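Esperanza Vidal
A thread about my mum's sourdough starter, which I have now been looking after since June

1/ So Mum went off to stay with my aunt in Lendia and left me the jar, along with two pages of notes in her tiny handwriting and strict orders to ring her if it went grey. I have kept two children alive and I was still more nervous about this jar than I'd like to admit.

2/ Her notes say to feed it "when it looks hungry". Lovely, Mum, thank you. In the end I settled on 40g of starter, 80g of flour and 80g of water every morning at seven, before the kettle goes on, and it seems very happy with that.

3/ My first loaf could have held a door open. I'd rushed it, I think – the kitchen was chilly and I gave it the same time the book said, when it plainly wanted the whole afternoon. We had it as toast with a lot of butter and the children were very kind.

4/ Zakhar Kushnir from our allotment told me to swap 100g of the white flour for rye and keep 400g of white, and oh, what a difference! Much more flavour, and the crust crackled away on the rack while I stood there grinning at it. 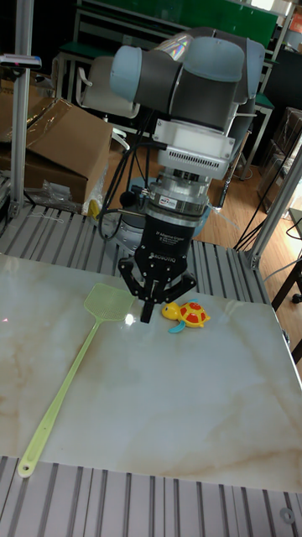 5/ The other thing I've changed is the shaping. I used to throw flour everywhere and then wonder why the dough wouldn't hold together, so now I use hardly any, wet my hands a little and stop fussing with it much sooner (this is hard for me, I'm a fusser).

6/ Mum is home next week and wants the jar back, so I've put a spoonful by in an old jam jar for myself. If anyone near Gornosar would like some too, send me a message and bring something with a lid.

Print this page | E-mail this to a friend
Contact | © Esperanza Vidal | Back to top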